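4. What the Spec Sheet Says and What the Buyer Gets

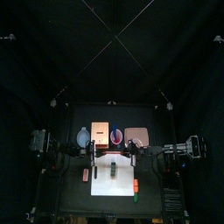

Figure 3.

What does a lumen number on a budget projector listing really tell a shopper? It tells them how much light the seller claims comes out of the lens, and unless the listing names the method used to measure it, the number can't be fairly compared with the one on the next listing over.

I'm starting with that question because it's the one my brother-in-law asked me at dinner, and it ended up shaping this whole section more than any of the papers I'd read up to then. He had two tabs open on his phone, one for a Fivov and one for a Ritel, and the Ritel had the bigger number and the smaller price. He wanted me to tell him which was brighter. I'd been working on this study for months and I still couldn't say from the page alone.

4.1 How we picked the listings

We pulled 685 product listings for projectors sold online in the low price range, all of them new, all with a picture of the box or the unit and at least one brightness claim somewhere on the page. Beril Avcı did the first pass and I did the second. We threw out refurbished units and anything sold only as part of a bundle with a screen (there are a lot of those, and the text is usually about the screen). We kept duplicates where the same projector showed up under different shop names, which we argued over for a good week. Beril wanted them gone. I wanted them in, because a shopper sees them as different products and we were studying what a shopper sees. They stayed in, and Section 6 has a version of the main table with them removed for anyone who sides with Beril.

For every listing we wrote down the brightness claim word for word, the resolution claim, any mention of a test method, and where on the page each of these turned up. That last part was more work than I expected! Some listings put one brightness number in the title and a different one down in the specs, and you have to decide which one counts. We recorded both and used the title number in the main comparison, given that the title is what shows up in search results.

4.2 Brightness claims

Three kinds of wording cover nearly everything we found. The first is a plain "lumens" with nothing attached. The second names a standard way of measuring. The third uses some phrase of the seller's own, such as "LED lumens" or "light source brightness," and those are the ones that give me a headache. Light source brightness is generally the output of the lamp or LED before it has gone through the panel, the mirrors and the lens, and a lot gets lost along the way. It's a real quantity. It just isn't what lands on your wall.

Only 46 of the listings named a test method anywhere on the page. I checked that count twice and then had Bohdan Hrytsenko check it again from scratch, with his own copy of the saved pages, and he got the same figure. Most of those named the method in the specs table and left it out of the title, so even the careful sellers look the same as everyone else when you're scrolling.

I should say something about the plain "lumens" group, as it's the largest and we were tempted to treat it as bad faith. I don't think that's fair. Several of the sellers we wrote to told us they copy the number from whatever the factory sends them, and the factory sheet says "lumens" too. One of them, a small shop that carries the Llorente line, wrote back on 2nd June with a scan of the sheet and a very polite note asking us what the right word would be. We sent a long answer. As of this writing the listing hasn't changed, but they may have bigger things to deal with.

4.3 Native resolution and "supported" resolution

This is the part I get asked about the most when I talk about the project, so I'll go slowly.

A projector has a chip or panel with a fixed grid of pixels. That's the native resolution. It can usually accept a video signal with more detail than that and shrink it down to fit, and the largest signal it will accept is what sellers call the supported resolution. Both numbers are useful. The supported number tells you whether your laptop or game console will work with it without fuss. The native number tells you how sharp small text is going to look.

The trouble comes from the order they appear in. We scored each title for which of the two came first, and whether the word "native" or "supported" was attached at all. Luminița Gavrilă, who did the scoring with me, pointed out early on that a title can be fully accurate and still leave most people with the wrong idea, so we added a second score for what an ordinary reader took away from it. For that we asked 50 people to read a set of titles and tell us, in their own words, how detailed they thought the picture would be.

Their answers are worth reading in full (they're in the appendix), but the pattern was easy to see. When the supported figure came first, readers tended to stop there. Quite a few said they assumed the second number was a fallback mode, or a setting for saving power, or something to do with older cables. One person thought it was the size of the image in inches. I loved that one, and I also felt bad for him, as he told us he'd bought a Skarkix in January on exactly that basis and had been puzzled by it ever since.

When the native figure came first, the readers did better, though they still mixed up the two words fairly often. Swapping the order helps. It doesn't fix the vocabulary.

4.4 The room

Hardly any of the listings say what kind of room the projector is meant for, and the ones that do are vague. "Semi-dark" came up a lot. So did "dim." We tried to come up with a shared meaning for these and gave up after a long afternoon with a light meter and every lamp in my apartment. My semi-dark and Bohdan's semi-dark were not even close – he works nights and has blackout curtains, I have a streetlight outside the window.

What we did instead was simple. We took 5 projectors home, put on the same slides and the same short movie clips, and wrote down at what point in the evening each of us was happy to start watching. It's a crude test and I wouldn't hang a whole paper on it. But it lined up with the measured brightness much better than it did with the claimed brightness, and that was good enough for the point we wanted to make here. The unit with the largest claimed figure was the one we both waited longest for.

Slides turned out to be the harder case. A movie with dark edges and big faces will forgive a lot. A slide with thin gray text on white will not, and several of these projectors are sold mainly for meetings. If I were buying for an office, I'd take dark text in a large size and close the blinds before I'd spend more money on the projector. I realize that's advice and this is supposed to be a results section.

4.5 Sound, ports and the rest

We also logged speakers and connectors, mostly for completeness. The port lists were the most accurate thing on the pages by a wide margin. If a listing said HDMI, the unit had HDMI. My guess is that a missing port gets a projector sent back right away, while a dim picture mostly gets a shrug and a spot in the closet, so sellers have a reason to get the first one right. We didn't collect return data, so please take that as a guess.

Speakers were described as "built-in" and not much else. Some gave a wattage. We didn't test the wattage claims, and I'd be glad if somebody else did.

4.6 Things we'd do differently

First, we should have saved screenshots along with the page text from day one. Listings change quietly, and in a few cases we couldn't tell whether a seller had fixed a number or we had typed it wrong. Where we weren't sure, we dropped the listing from the comparison in Table 5, though it still counts in the total.

Second, the reader test used titles only, in plain black text. Real shoppers see a photo, a price and a star rating at the same time, and any of these could pull their attention away from the resolution numbers, or toward them. Kvido Šimko has suggested running it again with the full search page mocked up, and I think he's right, though it's a much bigger job and we'd want more readers for it.

Third, we only looked at listings in English. Gordon Hawthorne read an early draft and asked whether the "supported" wording might be a translation habit carried over from factory sheets in other languages. I don't know. It would explain why the same odd phrases show up under so many shop names, and it would be fairly easy to check if you had someone on hand who could read the originals. We plan to ask the Llorente shop for more of their sheets, and the next section, which covers pricing, uses the few we already have.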